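Cinix F2 Folding Station

Jullmont Home Equipment / Laundry and Linen / Cinix F2

The Cinix F2 is a two-arm folding station for small laundries, guest houses and large households. It picks single garments from a tray, lays them on its own padded top, folds them and stacks them. It does not wash, dry, iron or sort by owner.

Customers ask us most often whether a machine can do this job yet. The short answer is that it can do part of it. On flat, plain items of known size, the F2 works without help. On mixed household laundry it still stops and asks for a person more often than we would like. We list the limits further down this page so you can decide before ordering a trial.

What it folds

T-shirts, polo shirts, pillowcases, hand towels and bath towels. Short trousers without drawstrings. Maximum item length is 104 cm. Items must be dry and right side out.

What it does not fold

Fitted sheets, bras, socks in pairs, anything with a hood, and anything wet. Long thin garments can be loaded but expect more stops.

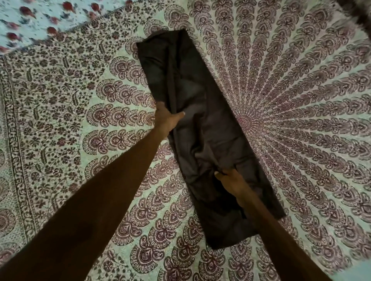
Dark clothing is the hardest category for the F2, and the reason is mostly vision. The camera finds a garment by its outline and then looks for layers inside that outline. On black cloth the layers are marked only by faint gray highlights, and a busy printed bedspread under the garment, maroon and brown on pale green, gives the camera many more lines to sort through than the garment does. A person working on such a surface can keep one hand spread over the cloth and pinch the lower part with the other, feeling for the edges. The F2 has no sense of touch beyond a simple grip-force reading. For this reason it folds only on its own plain top, and we do not support use over a bed or a table cover.

Test results

We ran 1,734 items through a production unit at our Zalivia workshop in February. Of these, 204 needed a person to step in, usually to pull a sleeve free or turn an item over. Dark garments made up the larger share. The light-colored towels gave very little trouble.

Speed is modest. A practiced adult is faster on shirts and much faster on anything unusual. The case for the F2 is that it keeps going while you do other work – it will not clear a basket sooner than you would.

Setup

The station needs a level floor and a standard wall outlet. Allow space on both sides for the arms. The tray holds up to 400 items a day in normal use if it is refilled. First calibration is done with the supplied gray cloth and should be repeated after the unit is moved.

Options

Kabbaj side tray, for a second stack. Replacement finger pads, sold in pairs. Dark-item lamp, a low side light that makes creases easier for the camera to find. We recommend the lamp for anyone folding work uniforms.

Trials

Trial units go out on Mondays. Please send us a list of what you fold in a normal week, including colors. If most of it is outside the list above, we will tell you to wait for a later model.

Contact Jullmont | Delivery and returns | © Jullmont Home Equipment | Back to top

We use cookies to remember your basket and to count visits. Accept | Settings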